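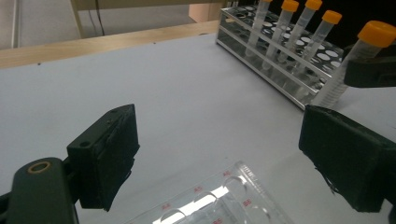
*Conical centrifuge tubes with orange caps in a stainless-steel rack.*

## The rack question

Most benches at Otholm run on two sizes of conical tube, 15 mL and 50 mL, and the rack has to suit both. Perforated steel holds up well to the autoclave. Plastic racks at the Sisville site lasted 6 months before the lower tiers warped.

Hole fit matters more than hole count. A tube in an oversized hole leans, and a leaning tube makes the graduations harder to read. The lower tier corrects part of this – provided its holes line up with the top plate.

Tindon's storeroom lists 2,708 tubes and no spare racks. Empty positions are best left between samples, with caps tightened before the rack is moved.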